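About Us

Hi, I'm Adesuwa Ogundipe, and I run the Savavetti School of Home Sewing in Roltville. If you've landed on this page you probably want to know who we are, whether you have to be any good already, and where on earth you park. I'll get to all of it.

I learned to sew from my aunt, who made school uniforms in her front room and had very strong feelings about pressing. Every seam got pressed before it was crossed by another seam, no exceptions, and if she caught you skipping one she'd hand it back without a word. I hated it at nine and I'm exactly the same now. Ask anyone who's taken Beginners with me.

The school started because of curtains. I'd moved to Roltville for a job in the billing office at Grondby and I didn't know a soul, and a coworker found out I could line a curtain. Then her sister wanted to know how, and then two of the sister's neighbors, and before long I had people kneeling on my living room floor with pins in their mouths every week. We outgrew the living room in one November. I remember it well because the heating was out and we were all cutting wool in our coats!

So I went looking for a room. The one I found was over the old Adebisi shoe shop on the corner, up a flight of very steep stairs, with big windows on two sides and a floor that slopes a bit toward the street (drop a bobbin and you'll find out which way). We still have that room. A couple of years later we took the ground floor too, when the shop closed, and that's where most of the classes happen now. If stairs are a problem for you, tell us when you book and we'll make sure you're downstairs.

What do we teach? Mostly clothes and things for the house. Beginners is 6 evenings and you go home with a tote, a cushion cover and a pair of pajama pants. I know everybody wants to jump straight to a dress. Please do the pajama pants. You'll learn more about the crotch seam than you ever wished to, and then trousers won't scare you later on.
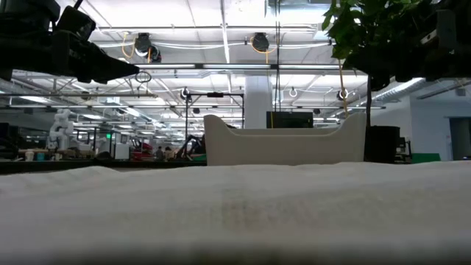 After Beginners you can go a few different ways. There's Fitting, which is the class I'd keep if I had to drop every other one, where we take a plain bodice pattern and fuss with it until it sits right on your own shoulders. There's Mending, which is cheap and cheerful and has a lot of regulars. And there's Soft Furnishings, which is curtains again, and blinds, and box cushions with piping for the brave.

We keep classes small, nine people at the most. I tried a bigger group once and spent the whole evening running between jammed machines, and I don't think anyone learned much except how to wait.

Now, the people. Ozan Ekinci teaches Fitting and all the tailoring. He worked in alterations for years, mostly wedding suits, and he can look at a jacket across a room and tell you which shoulder is lower. It's a little unnerving until you get used to it. Halima Bako has Mending and the kids' holiday sessions. She's much more patient than I am, and she's the one to ask about darning, visible or otherwise. I teach Beginners and Soft Furnishings, and I answer the email, slowly.

Obinna Olatunji looks after the machines. He came to us as a student, actually fixed the machine he'd been given during the first class, and we offered him a job. If you have one of your own that's been sulking in a closet since your grandmother had it, bring it along and he'll tell you if it's worth saving. Usually it's lint.

A few things people ask me all the time.

Do I need my own machine? No. We have one for every place in every class, and they're all simple mechanical ones. You're welcome to bring yours if you want to get to know it. Bring the foot pedal as well, please. You'd be amazed how often it gets left at home.

What does it cost? Beginners is $185, which covers thread, needles, pins and the use of everything in the room. Fabric is extra, and I'd rather you chose your own anyway. Fitting is $300 because it's longer and Ozan works with each person one at a time. You can split either one into two payments if that's easier, just say so.

Should I wash my fabric first? Yes. Wash it the way you'll wash the finished thing, dry it the same way too, and do it before class. I've watched a lovely pair of linen pants turn into capris and I don't want to go through it again.

Can I come if I'm left-handed? Of course! We have left-handed shears, the proper kind, and Halima is left-handed herself.

Is it all women? No, and it never has been. We've had retired couples come together, teenagers who want to make costumes, and one whole bowling team who wanted matching shirts with their names on.

We don't sell fabric, and we don't do alterations for the public, though I get asked every week. If you need a hem taken up in a hurry, come to Mending and do it yourself with Halima next to you. It'll cost less and you'll know how for next time.

Parking is on the street out front or in the lot behind the library, which is free in the evenings. The door sticks - push low down, near the kick plate. The kettle's usually on. Bring a cup if you're fussy about cups.

New dates go up at the start of each term and Beginners fills first, so if it's full, get yourself on the waiting list. People do drop out, and I go down the list in order and call. If you miss my call, call me back and I'll hold the place until the next morning.

Adesuwa

Page last updated 29 Jan 2022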